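Surell opens its robot shop to the public

HOKVILLE, 2021-08-18 — Surell let some 300 people into its Hokville workspace for an open day built around one job: an arm that picks up soft goods and sorts them into clear bins. The company says it can handle 500 pieces a shift. Visitors were given 25 minutes, and no one from Surell would say how often a person has to step in. A paid trial is due in January — the last one was, too.
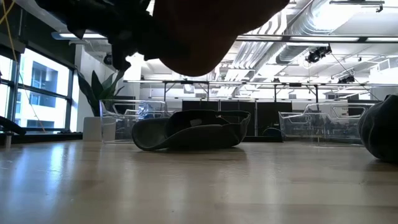 Jitaru said the sorting was slower than doing it by hand, and asked what happens when two pieces come up together.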